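Farkden Tax Reader: Set-up Guide
Section 4. Loading your first energy duty schedule

Now for the fun part! Once a schedule is loaded you can follow a single duty from the enabling act right down to the rate a small brewery pays, and it really does make the law easier to read.

Before you start
You'll need your library card number and the Dollingate schedule file, which holds 1,923 entries in the current release. Older files open too, but the cross-references stay grey.

1. Open Farkden and choose Schedules, then Add.
2. Pick the Dollingate file and wait for the green bar to fill.
3. Under Country, tick every legal system you want to compare. Four at once is the limit.
4. Set Base Year. January is the default starting month, so change it if your tax year begins in another one.
5. Press Link Acts. Each duty now shows the section that created it, with later amendments tucked underneath (lovely for tracing a carbon levy through budget after budget).
6. Save the set under a name you'll recognise.

Note: Link Acts handles 650 entries per pass. Press it again until the counter stops moving.

Caution: Do not edit rates in the main schedule. Make a copy with Duplicate first, or your changes will be carried into every saved comparison.

Caution: Repealed duties are hidden at first. Switch them on under View before you quote a rate in a paper or a reply to a consultation.

7. To print, choose Tongate layout. It fits 80 lines on a page and keeps the footnotes with their sections, at last!
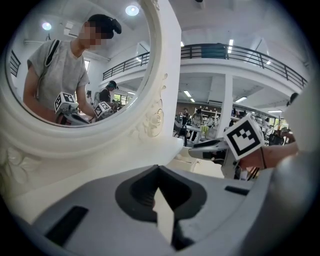
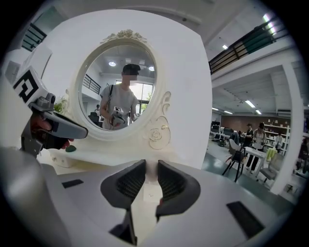 Rekha Bisht: I'd add one thing to step 5. If an act was renumbered, Link Acts follows the new number only, so type the old one into Aliases before you press it. My excise set was half empty until I did, and after that every section came through.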